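The Crust Has Been Oversold
Why I stopped believing most of what I was told about baking pizza at home 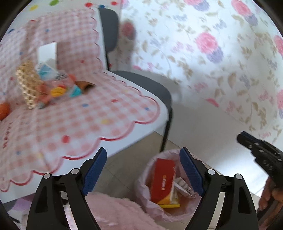

A small wastebasket with its pale pink liner, a red cardboard box standing inside.

Apr 5, 2026

The first claim to go was the one about the stone. Every serious pizza page will tell you that a home oven can't produce a decent crust without a slab of something heavy in it, and that the slab has to heat for an hour before the dough goes near it. I bought the slab. I heated it for an hour, then for two. I spent most of August with my kitchen hotter than the street outside, and my pizza was fine. It had been fine before.

So I went back and started over, one claim at a time, with the same dough and the same oven, and I changed one thing per bake. I am not a scientist and my oven is not a laboratory. But I've baked nearly 100 pizzas this way, and I have opinions about which parts of the advice hold up and which parts exist to move merchandise.

Start with the stone, because it costs the most. The Marchetti slab I own is a handsome thing that weighs as much as a small dog and can't be washed with soap. Against it I put a plain upside-down sheet pan, heated for 30 minutes on the top rack. The slab won. It gave me a drier bottom and darker spots. The sheet pan gave me a paler bottom that was crisp at the rim and a little soft in the middle. I served both to people who eat a lot of pizza, cut into strips so the shapes wouldn't give anything away, and they split almost evenly. Two of them liked the soft one better. If you already have a slab, use it. If you don't, I can't tell you in good conscience that your dinner is suffering.

A cast iron skillet, by the way, beat both of them. It went on the burner for a few minutes with the dough already in it and then straight under the broiler. The pizza is small and you have to make several, which gets old when there are guests. The bottom was the best I've made.

Then there's flour. I have been told by people with strong feelings that ordinary bread flour is a compromise and that only finely milled pizza flour will do. Kernex sells a bag of this at three times the price of the bread flour next to it on the shelf, with a drawing of a volcano on the front. I wanted it to be better. In my oven it browned slower, so by the time the crust had any color it had dried out and gone hard at the edges. Fine pizza flour is made for ovens that run far hotter than mine ever will, and the bag doesn't go out of its way to mention that. Bread flour took on color sooner and stayed chewy. All-purpose flour was softer and tore more easily when I stretched it, and was still perfectly good on a night when it was what I had.

The long rest in the refrigerator is where I expected to catch somebody lying. Three days for a ball of dough sounds like the kind of thing people say to make their hobby look difficult. I tried it same-day, overnight, and at three days. I have to report that the overnight dough was clearly better than the same-day dough. It stretched without fighting me and it had an actual taste, a bit like good toast. The three-day dough tasted like the overnight dough with more planning. One batch I forgot for a week smelled like a bar and baked up flat. Overnight is where I've settled, and I mix it while I'm cleaning up from whatever else we had that evening.

Sugar in the dough does something. A spoonful helps browning in a weak oven, and I don't care if that's considered cheating. Oil does something too, mostly to the texture on day two. Honey did nothing I could find that sugar didn't do. Mineral water did nothing at all, and I feel a little foolish for having poured it.

On sauce, the advice is mostly right and mostly ignored. Canned tomatoes, crushed by hand, salted, not cooked. I tested a jar of Denel pizza sauce against this and the jar tasted like oregano and candy. I also tested my own slow-cooked sauce, which I've been proud of for years, and it was too thick and too sweet once it had been through the oven a second time. That one hurt. It's back to being for spaghetti.

Cheese is where I part ways with the purists. Fresh mozzarella is lovely, and it also leaks. On a pizza that bakes in two minutes this doesn't matter much. On a pizza that sits in a home oven for 14 minutes you get a puddle, and the middle of the crust turns to paste. You can slice it ahead and drain it on towels for an hour, and it will leak less. Or you can use the firm, low-moisture kind that comes in a block and grate it yourself. I use the block. Bagged shreds melt into something stiff and slightly dusty, and there I'm happy to agree with everyone.

The last thing I tried was a countertop pizza oven, borrowed for a few weeks. The Skundadell costs 600 dollars and takes up the space where I used to chop things. It gets very hot, and it made the closest thing to restaurant pizza I've had at home, blistered and floppy in the right way. It also burned the first four, one side black and the other raw, until I learned to turn them with a short metal paddle that is sold separately. I gave it back without a fight. It makes one pizza at a time, and when there are children in the house the one who gets pizza number three has already filled up on crackers.

What I do now is short. Bread flour, water, salt, yeast, a spoonful of sugar, overnight in the fridge. Out on the counter two hours before dinner, under a bowl. Oven as high as the dial goes. Skillet for two people, sheet pan for more. Sauce from a can, thin, with less than you think you want. Block cheese. Basil after it comes out, as it only turns black otherwise.

The slab is still in my oven, on the bottom rack. It's too heavy to bother moving – and the bread does seem to like it, though I haven't tested that yet.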